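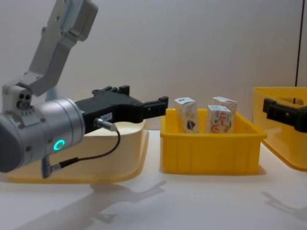
Un plateau blanc et un bac crème au poste de tri, niveau 1.

Visite de l'atelier de conditionnement Vudesell – compte rendu

Le groupe est entré par le quai nord à 9 h, après remise des badges et des surchaussures. Irfan Rajput, responsable des flux, conduisait la visite. Le site occupe 2510 m² sur deux niveaux. Le rez-de-chaussée reçoit les palettes et stocke les emballages vides. Le niveau 1 regroupe le tri, le contrôle visuel et la mise en coffret des produits d'hygiène et de soin : laits corporels, crèmes en tube, shampooings en petit format.

Réception

Les cartons arrivent ouverts ou fermés selon le fournisseur. Ceux de Parnard sont livrés avec intercalaires, ceux de Stornton en vrac, ce qui change le temps de préparation mais pas la procédure. Un opérateur vérifie le numéro de lot, relève la date de péremption et transfère le contenu dans des bacs. Le stock tampon est limité à 400 bacs. Au-delà, la réception est suspendue jusqu'au retour des bacs vides par le monte-charge.

Les bacs

Le modèle retenu au tri est large, peu profond, à rebord évasé et angles arrondis. Le choix a fait l'objet d'essais en janvier. Les bacs hauts utilisés auparavant contenaient davantage, mais les flacons s'y empilaient et les tubes glissaient dessous. Dans un bac bas, la plupart des contenants restent accessibles par le dessus. Le rebord sert aussi de prise pour le transport à deux mains. Les angles arrondis se nettoient avec une simple lingette, sans brosse.

La couleur crème a été conservée pour des raisons d'approvisionnement. Shamim Marwat, chargée de la qualité, aurait préféré un gris moyen : les flacons blancs se détachent mal sur un fond clair, surtout en fin d'après-midi, quand la lumière des verrières baisse. Un éclairage d'appoint est à l'étude.

Le tri

Les tables sont blanches. Rien n'y est posé en dehors du matériel du poste, et les fiches de lot sont accrochées au mur. Le tri se fait par forme avant de se faire par référence : les flacons rigides d'un côté, les tubes souples de l'autre. Les premiers se tiennent debout sans appui. Les seconds posent plus de difficultés, car un tube à moitié souple bascule dès que son voisin est retiré. La consigne est de le prélever par le corps et de laisser libre l'extrémité sertie, qui porte souvent le numéro de lot.
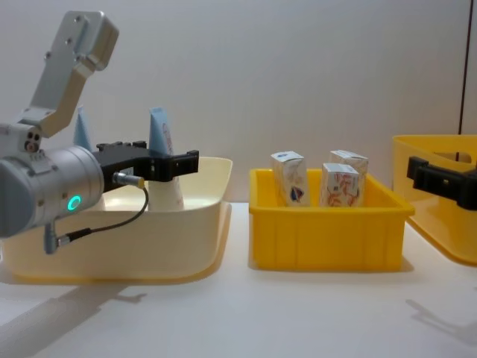
Pourquoi les flacons de lait corporel sont-ils rangés debout ?
La position verticale limite l'appui sur le bouchon et réduit le risque de fuite pendant le stockage. Elle laisse aussi l'étiquette lisible pour le contrôle.

Contrôle et mise en coffret

Le contrôle visuel porte sur le bouchon, l'étiquette et la propreté du flacon. Un produit taché est essuyé puis représenté une fois. Un deuxième refus entraîne l'écart définitif. Le registre consulté sur place indiquait 137 pièces écartées pour le mois précédent, en majorité pour étiquette décollée.

Les coffrets sont montés à plat puis pliés au poste suivant. Le calage Sekiguchi, en carton alvéolé, est prédécoupé pour trois diamètres de flacon. Il convient bien aux sections rondes. Pour les flacons légèrement aplatis, l'alvéole laisse du jeu dans un sens – défaut connu, compensé par une bande de papier glissée à la main. Une nouvelle découpe a été demandée.

Remarques

Le niveau sonore est faible et la conversation reste possible à tous les postes visités. La circulation est marquée au sol, sauf devant le monte-charge, où la peinture est usée. Nous n'avons pas eu accès à la zone de lavage des bacs, fermée pour entretien. Les temps de cycle n'ont pas été communiqués. Retour aux vestiaires à 11 h 40, dépôt des badges à l'accueil.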